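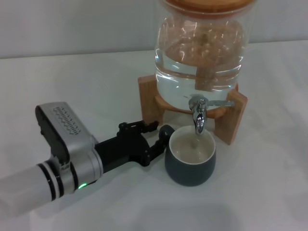
Chapter 4
Stock and Storage

Learning aims

By the end of this chapter you should be able to:
explain why a business holds stock
tell the difference between raw materials, work in progress and finished goods
work out a reorder level from simple figures
describe the main costs of holding too much or too little

Key terms: stock, lead time, buffer stock, reorder level, stocktake, obsolescence

4.1 Why businesses hold stock

Almost every business that sells goods keeps some of them in reserve. A baker keeps flour, a garage keeps oil filters and a furniture maker keeps timber, screws and a few finished chairs. All of these are stock. Accountants divide stock into three groups. Raw materials are goods that have been bought but not yet used. Work in progress is anything part-made. Finished goods are ready to be sold.

Stock is held mainly to cover the gap between ordering something and receiving it. This gap is called the lead time. If a supplier could deliver within minutes, a shop would need very little on its shelves. In practice deliveries take days or weeks, and customers will often go elsewhere if they are asked to wait.

Case study: Cetgate

Cetgate is a small firm that makes and sells garden lanterns. It was started by Brenda Bravo and Kamlesh Tomar, who rent a unit with a storeroom at the back. The glass panels come from a supplier called Pálfi, which takes 15 days to deliver. Cetgate uses 39 panels a day in the busy season, which begins in June.

In its first summer the firm ordered glass only when the last crate was opened. Production stopped twice. The following year Kamlesh ordered far more than was needed, and 700 panels were left over when the design changed. They could not be used in the new lantern and were sold at a loss.

Cetgate now keeps a buffer stock of 100 panels. Its reorder level is found as follows:

Reorder level = (daily use x lead time) + buffer stock
= (39 x 15) + 100
= 685 panels

When the number of panels falls to 685, Kamlesh places the next order. The buffer is there in case a delivery is late or sales are higher than expected.

4.2 The cost of holding stock

Stock ties up money. Cash spent on glass cannot be used to pay wages or rent until the lanterns have been sold and paid for. There are also storage costs, such as rent, heating and insurance, and some goods are lost through damage or theft. Goods that go out of date or out of fashion are said to be obsolete, as Cetgate's old panels were.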